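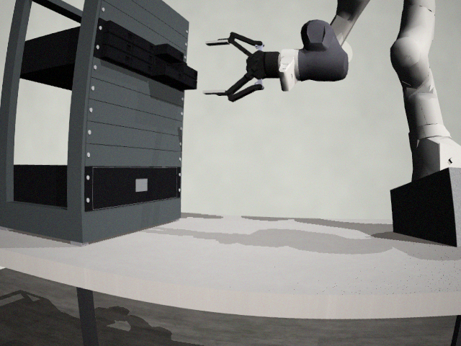
Nurkel is a Canadian heist comedy set almost entirely in a data centre, directed by Cauã Guerra from a script by Tudur Pugh. It was shot in Lewis, a former mill town, and runs long for a film with so little plot. Guerra has said the look he wanted for the vault sequence was "grey furniture and nothing to hide behind": a dark equipment rack turned at an angle, a black unit sitting high between the uprights, a pale wall behind. The finished sequence keeps that plainness, and it is the one stretch of the film that most reviewers agreed on.

Plot
Two night-shift technicians, Tirnen and Ekach, learn that their employer is storing the only copy of a disputed will. They decide to steal it before the building is sold. The theft takes up the last third of the picture. The rest is spent on arguments in stairwells, a subplot about a parking permit, and a romance that the script drops without comment.

Production
Publicity for the film claimed that it was shot in eight nights. The claim has been repeated often, though the schedule Pugh later put in his own published diary lists daytime work as well, and the two accounts are hard to square. The diary also gives a figure of 1,776 storyboard panels, which would be a remarkable number for a film whose camera rarely moves. No complete set has been shown.

The score is credited to "the company". Guerra has given different explanations for this in different interviews, one of them involving a lost hard drive.

Release and reception
Nurkel opened in June on five screens. The distributor described the opening as sold out, but the largest of the venues held 700 seats and local press photographs show a good many of them free.

Reviews were mixed. Admirers praised the dry humour and the refusal to explain the technology. Detractors found the leads interchangeable and the stairwell scenes padded. The frequent description of the film as a "cult favourite" seems to come from the home video packaging — it appears there first, before any audience had much chance to form an opinion.

Legacy
Several later comedies have been called its descendants, usually on the strength of a shared setting. A sequel, announced by Pugh under the working title Ekach Alone, has no confirmed cast and no start date.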